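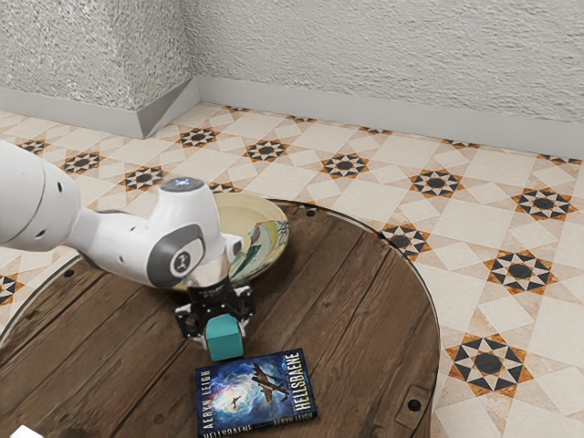 Minutes of the Project Meeting
Formulation and Materials Data Group, Valcárcel Institute
September 3, 2026

Present: the polymer group, the drug delivery group, the microbiology group, the data office, and two guests from Drustura. The analytical service sent apologies and a written report.

1. Minutes of the last meeting

The minutes were accepted with one correction. Under the item on storage, the word "humidity" should be read in place of "temperature". The old version will be replaced on the shared drive.

2. Matters arising

The new balance for the preparation room is delivered and installed. The calibration certificate is still missing and the data office will write to the supplier again. Until the certificate is received, the balance can be used for practice weighing only, and no result from it should enter the database.

The question of the shared freezer was discussed at the last meeting and was left open. It was agreed now that each group keeps one shelf, and the bottom drawer is for samples that wait for shipping. Samples without a label will be moved to the drawer and discarded after 13 days.

3. Report on the release study

The drug delivery group presented the results of the second series of polymer films. The films with the higher content of plasticizer released the antibiotic too fast in the first hours, and after that the curve was almost flat. The films with the lower content were more regular, but two of them cracked during drying and were excluded from the set.

There was a long discussion on whether the cracked films should be reported. The microbiology group was of the opinion that excluded films must be in the table with a remark, as the cracking is also information about the material. The polymer group agreed. The drug delivery group asked that the remark is short and stands in the last column - this was accepted.

A question was raised about the stirring speed in the release test. It was changed between the first and the second series, and the two series can therefore not be put in one figure. The first series will be repeated with the new speed, if enough polymer is left from the same batch. The polymer group will check this.
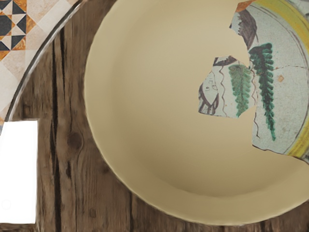
The repeated series has priority over the new compositions. The drug delivery group expects to need the dissolution bath for most of the coming weeks and asks the other groups to write their wishes in the booking calendar early.

4. Report of the microbiology group

The resistance screening is going on according to plan. The control strain grew poorly on one lot of medium, and the plates from this lot were not counted. A new lot was ordered. The group reminds everybody that film samples for the plates must be cut on the same day and brought in closed dishes, not in paper envelopes.

The group would like to have the blank films (polymer without drug) also from the second series. In the last delivery they were forgotten.

5. Database Grorker

The data office reported that Grorker now holds 900 records of compositions. Not all of them are complete. The most frequent gap is the molecular weight of the polymer, which is often written in the notebook but not in the form. The form will be changed so that it can not be saved when this field is empty.

The polymer group was against a strict rule, as for some commercial polymers the supplier gives only a range. After discussion it was decided to have two fields, for the lowest and the highest value. When only one value is known, it is written in both.

The guests from Drustura asked if they can get reading access. The meeting has no objection for the published records. For the other records a written agreement is necessary, and the data office will send a draft.

6. Flutinis

Flutinis, the prediction tool, was tested with the compositions of the first series. The predicted glass transition was close to the measured one for the films without water, but clearly too high for the films kept in humid air. The opinion of the meeting was that the tool should not be used yet for choosing new compositions. The data office will add the water content as an input and will repeat the test.

7. Other business

The annual report must be ready in February. Each group writes its own part, with a maximum of two pages and two figures. The template is the same as last year.

The solvent cabinet in the preparation room was found open again. It has to be closed after each use, also when somebody comes back in few minutes.

8. Actions

Data office: balance certificate, new fields in Grorker, draft agreement for Drustura, new test of Flutinis.
Polymer group: check the remaining quantity of the batch, prepare blank films.
Drug delivery group: table with the excluded films, plan for the repeated series.
Microbiology group: send the list of plates not counted.

The date of the next meeting will be sent by e-mail. Corrections to these minutes should be sent to the data office before that.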